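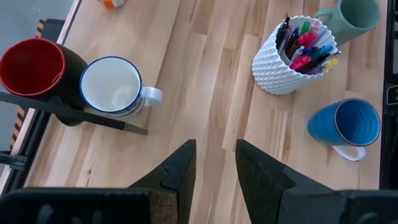

Tips > Around the House > Looking After Your Records

I bought a box of old indie LPs at a garage sale in February and half of them crackled like bacon. So I've been cleaning them at the kitchen bench, a few each night, and I've picked up some habits.

Hold them by the edge and the label, never the grooves. Do a dry brush first, going around with the groove and using hardly any pressure. Then I use distilled water with 2 drops of plain dish soap, on a soft microfibre cloth — keep it well away from the paper label! Rinse with more distilled water and stand them in a clean dish rack overnight.

New inner sleeves are worth the money (the old paper ones shed like a cat). And store everything upright, out of the sun. I leaned mine once, next to the heater, and my favourite live album now wobbles like a pie plate.

Don't forget the needle either — back to front with a little dry brush, never side to side.

Comments

Joonas Nieminen: Does this work for 78s?

Reply: Yep, just skip anything with alcohol in it, it'll wreck shellac.

dustyb: Tried the dish rack, worked a treat. Cheers!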